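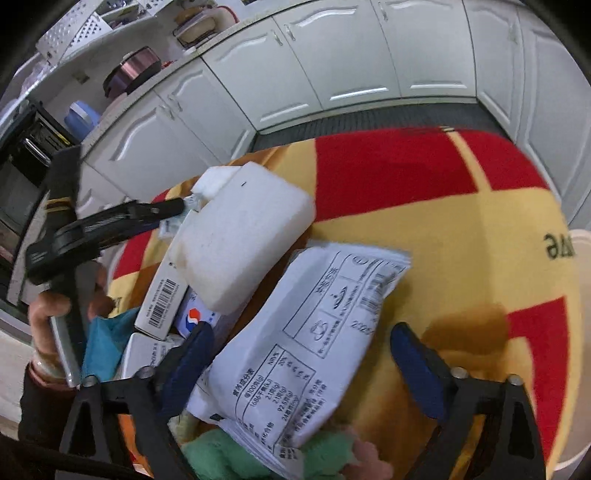 Clearing the table again

The folding table by the window has been the dumping ground since December. Whatever comes through the door goes on it. Last night I wanted to eat there and couldn't, so I cleared it.

Most of it was packaging. A block of white foam with a notch in the corner, small white boxes, a scrap of paper. Foam doesn't go in our recycling, so I put it in a bag for Carys, who packs her pots in it. The boxes I flattened. I always mean to keep one for mailing things and then keep all of them, so this time I kept none.

There was also a white food packet with Chinese printing. I can't read it apart from the numbers in the nutrition table. It went in the kitchen cupboard with the other packets.

The cloths took longer than the trash. They drift over from the sink and end up under everything else.
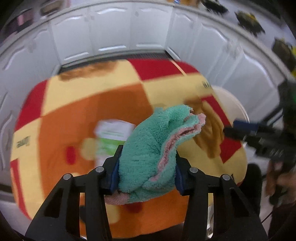 I like the plush ones best, the kind with teal on one side and pink on the other. They are good on the window and the kettle. They leave fluff on black things, so I don't use them on the stove. I wash them with no softener and hang them on the rail. When the edges start to fray I move them down to floor duty.

The red and yellow tablecloth stays. Rhodri thinks it's too loud for the room. I got it for 6 dollars and it hides tomato sauce.

The new rule is that mail gets opened standing up, next to the bin. I'll see how long that lasts. Next up is the shelf over the washer, where the jars are.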